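Vonell – Call for participants: hand-held gripper sessions in home kitchens

We are looking for 14 people who will work with hand-held grippers in their own kitchen or in one of our partner kitchens in Pladunura. This is the second call of the Leitão project. Persons who took part in the first call can apply again, and we would be very glad if they do.

Why there is a second call

The first round was stopped in December. During a session one gripper did not open when the participant released the trigger. The fingers stayed closed on a glass jar, the participant pulled with the other hand, and the jar broke. She had a small cut on the thumb. We stopped all sessions the same afternoon and took back all the tools.

The fault was in the linkage. One screw had become loose after many hours of use, and the arm moved a little to the side and blocked. In this position the trigger feels normal, so the person holding it gets no warning. When we checked the other tools we found the same loose screw on 2 of them. All linkages were repaired, and every tool is now checked before it leaves our workshop in Grarnum. The release is tested 100 times for each gripper – if it fails one time, the tool is not sent.

What you will do

You hold one gripper in each hand and do ordinary kitchen work: moving packets, folding towels, putting bottles back in their place. No glass and no knives are used in this round. Before each session you do a short check of the screws and the release, which we will teach you. If something feels strange, you stop and call us. A stopped session is paid in full.
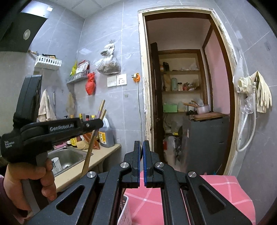
You do not have to clean or rearrange your kitchen for us. It can be small and full, and we prefer the things to stay where you normally keep them. Please only put away glass and sharp objects before you start.

Who can apply

– You are 18 or older and have no injury of the hand or wrist.
– You can do 14 sessions, mornings or evenings as you like.
– You can read simple instructions in English or Portuguese.
– You agree to report every fault, also the small ones.

Experience with robots is not necessary. Training is in Grarnum, takes one morning and is paid like a session.

How to apply

Write a short message to Joaquim Bettencourt, who is responsible for the sessions, through the contact form on this site. Please tell us in which part of town you live and if you are left-handed. The report on the December fault is sent to every applicant together with the agreement, so please read it before you sign.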